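Handgreifer-Bausatz von Kesura im Test

15 Kommentare | 19 Mal geteilt

Der Bausatz von Kesura kostet 173 Euro und enthält alles für einen handgeführten Parallelgreifer mit Kamerahalterung. Man führt ihn selbst über den Tisch, zeichnet die Bewegungen auf und überträgt sie später auf einen Arm. Die Kamera muss man selbst beisteuern, ebenso den Rechner. Ich habe ihn in der offenen Werkstatt Usness zusammengebaut, weil ich zu Hause keinen freien Tisch habe.

Der Aufbau hat einen Abend gedauert. Die Anleitung ist auf Englisch, knapp und in einem Punkt falsch: Die Führungsschiene muss vor dem Abzug montiert werden, sonst kommt man an die hintere Schraube nicht mehr heran. Ich habe das Teil deshalb zweimal zerlegt. Ein Innensechskantschlüssel liegt bei, ist aber weich und war nach der Hälfte rund.

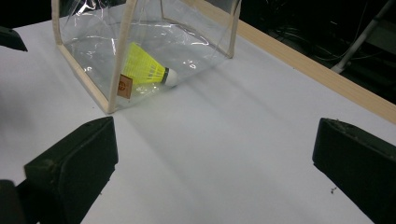
Die Finger sind der beste Teil des Bausatzes. Sie laufen parallel, haben kaum Spiel und öffnen weit genug für die meisten Dinge, die auf einem Schreibtisch liegen. Die mattschwarze Oberfläche ist dagegen empfindlich, an den oberen Kanten sieht man Staub und kleine Kratzer. Für die ersten Aufnahmen habe ich absichtlich etwas Unangenehmes genommen, eine durchsichtige Box mit einem neongelben Federball darin. Die Folie knittert und glänzt an vielen Stellen, und an solchen Reflexen muss sich die Bildauswertung erst einmal abarbeiten.

Der Abzug geht schwer. Nach sechs Durchgängen tat mir der Zeigefinger weh, und ich habe die Feder gegen eine weichere aus dem Sortiment von Boateng getauscht. Seitdem schließt der Greifer sauber, geht aber etwas träger wieder auf. Haruto Sakai, der in Usness am Nachbartisch arbeitet, hat die Originalfeder behalten und kommt damit zurecht. Er hat allerdings auch größere Hände. 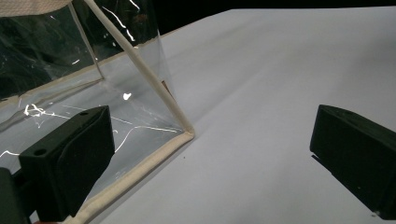

Kann man den Greifer später direkt an einen Roboterarm schrauben? Dafür braucht man eine Adapterplatte, die nicht im Lieferumfang ist. Ich habe meine aus Aluminium gefräst, Jenedix verkauft auch eine gedruckte. Den Abzug ersetzt dann ein Servo, der Halter dafür liegt dem Bausatz bei.

Die Kamerahalterung ist brauchbar, verstellt sich aber, wenn man mit dem Kabel hängen bleibt. Eine Zahnscheibe unter der Klemmschraube hat geholfen. Wer mehrere Aufnahmereihen vergleichen will, sollte die Stellung mit einem Lackstift markieren.

Gut: Führung, Passgenauigkeit, einzeln tauschbare Finger.
Schlecht: Anleitung, Abzugsfeder, beigelegtes Werkzeug.

Für den Preis würde ich ihn wieder kaufen. Ersatzfinger sind seit April einzeln zu bekommen.

Zuletzt aktualisiert: 6. November 2022

Ähnliche Beiträge
Adapterplatte selbst fräsen
Servos leiser machen: drei Versuche
Kabelführung am kleinen Roboterarm
Federsortiment von Boateng ausprobiert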